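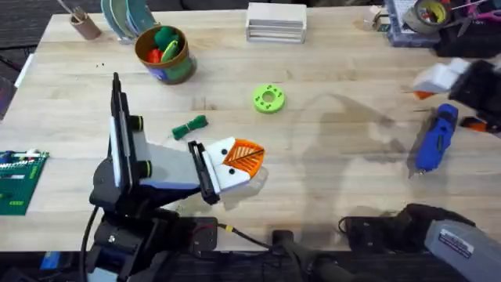

How do you decide whether a robot has picked something up?

Two people watch the same attempt without talking, each writes down a verdict, and it counts as a success only if the verdicts match.

Viola Greco wrote both sentences on the whiteboard the morning the study started, and by lunch someone had added "lifts it HOW HIGH" underneath in red marker. She knew the handwriting. It belonged to Ubaldo Caputo, who was one of the two people.

The other one was Ubaldo Piras. Viola had chosen them for their eyesight and their open calendars and had given no thought to their names, so the score sheets had a column headed Ubaldo and a second column headed Ubaldo. She fixed it with initials on the second day. By then the first day's sheets had been stapled.

The task was a small bundle of green cord. Grasp it, raise it, hold it for a slow count of three, put it down. The controller was called Flirnov and had learned the job from 254 demonstrations, most of them performed by Dario Zuccaro, who had strong wrists and, as the data would later confirm, a strong preference for coming in from the left. The older controller, Unell, had learned from the same demonstrations and was there to lose.

"It isn't there to lose," Viola said. "It's a baseline."

"I've been a baseline," said Dario.

The rest of the table was supposed to look like a table. Evaristo Barbieri, whose grant it was, had read a paper complaining that robots were only ever tested on bare surfaces, and he had come back from the weekend with opinions about clutter. So there was clutter. There was duct tape, there were scissors, there was a green plush toy that Evaristo described in the draft as a "deformable distractor." The toy's owner, who was six and also a Barbieri, had not been consulted on the wording.

Viola's method was simple enough to fit on an index card. Before each attempt Dario drew a slip from an envelope. The slip said which controller to load. He loaded it, said "ready," and told no one. The Ubaldos sat on either side of a filing cabinet and watched. When the arm stopped moving, they wrote.

The first real argument came when the gripper pinched a single loop of the cord and raised that, while the knot stayed on the wood, looking comfortable.

"Picked up," wrote Piras.

"Annoyed," wrote Caputo, and then crossed it out and wrote "not picked up."

Viola amended the card. All of the cord had to leave the table. Then came an attempt in which all of the cord left the table and kept going, over the edge and onto the carpet, and both Ubaldos wrote "picked up" and both looked ashamed. She amended the card again. By the end of the first batch it was four cards held together with a clip, and she had started calling it the protocol.

Evaristo stopped by on the afternoon of the last attempts. He stood behind the filing cabinet with his coat on.

"That's Flirnov," he said, as the left arm lowered itself toward the cord. "Look how smooth it is. You can tell."

Dario examined the ceiling.

The arm closed, lifted, held, and set the cord down so gently that Piras said "oh" out loud, a violation of card three. Evaristo nodded like a man whose horse had come in. He asked if he could have the video for the Zumura people, who were paying for a good part of it and liked to see things. Viola said he could have it when the envelopes were opened.

They opened the envelopes the next morning. Over its 71 attempts Flirnov had 39 agreed successes. Viola did the sum on paper and then did it on her phone, in case the paper had been harsh. Unell, with the same number of attempts, had 39.

"Check the initials," said Evaristo.

She had checked the initials. She had checked the stapled sheets by asking each Ubaldo to pick out his own sevens. She had also looked up the smooth one, the one with the "oh," and she turned the slip around on the desk so he could read it. It said Unell.

Evaristo read it for longer than a word of five letters required.

"What if it only counted," he said, "when one of them agreed?"

"Agreed with what?"

He took his coat off at that and sat down, and for a while they talked about the approach angle. Nearly every failure by either controller had started the same way. When the knot faced right, both of them still went in from the left, like Dario, and got a loop or got nothing. Viola had a plot of it. It was a very clear plot, the clearest thing in the study, and it was plainly going to be the paper.

"So the finding is me," said Dario.

"The finding is the demonstrations."

"Which are me."

"Most of them," said Viola, and opened a new file. She typed 21 Nov 2023 at the top, and under it, "More demonstrations, from the right." Then she went down the hall to ask if anyone was left-handed. Caputo was, but he wanted to know how left-handed, and whether there was a card.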